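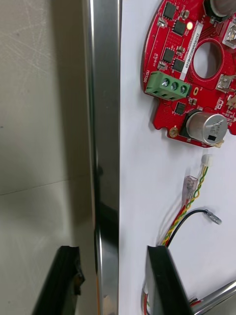
Baltano Plan 9
Motion planning and wrist-camera perception for arms that work on wired assemblies

Sold by Trivby. Page kept by Grażyna Gajewski, who also answers the support mail.

We resell four planners and we have complaints about all of them, this one included. Please read the page before you ask for a quote.

What it is

Baltano Plan is a software package. You get a planner, a perception module that takes a colour stream from a small camera on the wrist, and a desktop tool for drawing keep-out zones. It doesn't come with an arm, a gripper or a camera. It runs on your own Linux machine and talks to the controller over Ethernet.

The maker's brochure says it "understands cables". We don't think any software on sale understands cables. What Baltano Plan does is label thin, bendy things as thin, bendy things, put a fat margin round them and refuse to plan through the margin. For service work on open cabinets and motor boards that is already useful, and it is what you should judge it on.

What we found on the bench

Jamshid Ghasemi ran version 9 for us through March on connector and terminal jobs: 508 planned approaches to circuit boards fixed to flat panels, with loose wiring close by. The planner gave a path it was willing to run in 78 per cent of them. In the rest it stopped and asked. Jamshid thought most of those stops were fair. I thought too many were fuss.

Twisted pairs are picked up well, and so are single wires in strong colours. A black wire near a black gripper finger is a bad case. The mask bleeds from one to the other, and the planner then believes the gripper is already touching something and won't move. You can cure this with the gripper mask file, but you have to make that file yourself, and the guide gives it half a page.

Polished metal is worse. A shiny steel bar or rod gives bright edges and a dark reflection, and the perception module has more than once split one bar into two thin ones with a gap between them. A planner that sees a gap will try to use it. Draw a keep-out zone round every bright bar by hand. The maker says a fix is coming. It said so for version 8 too.

Board parts seen from above (chips, screw terminals, white connector housings, capacitors lying on their side) are found reliably enough. Reading sideways print is an extra module, priced separately, and we wouldn't buy it. Sobia Butt tried it on board labels and serial stickers and went back to a hand scanner after two days.

Planning time

The data sheet says "real time". On our machine a fresh plan in clutter took 26 seconds at worst. Replanning after a small shift was much quicker. If your job needs the arm to react to a wire while it is swinging, look elsewhere.

The zone editor

The best part of the package, and hardly mentioned in the brochure. You draw on a still from the wrist camera, give the zone a depth and save it with the job. Zones can be tied to a landmark, so they follow the panel if the fixture is nudged. There is no undo beyond the last step. Save often.

What you need

Six-axis or seven-axis arm with an open position interface
Wrist camera with fixed focus; autofocus upsets the calibration
32 GB of memory, and a graphics card from the maker's list
Someone who is happy editing text files

Licence

One licence per arm, renewed yearly. Simulation seats are free for as long as the main licence is live. When it lapses your zone files can still be opened but not exported, so keep copies. Seraina Berchtold handles quotes and will lend you a trial key for your own parts. Take the trial. The maker's demo parts are matt grey and have no wires on them.

Also stocked

Tarar calibration target, flat
Grosovby cable guide for wrist cameras
Gripper mask template, our own, free with any licence

Page last changed Sun 19 January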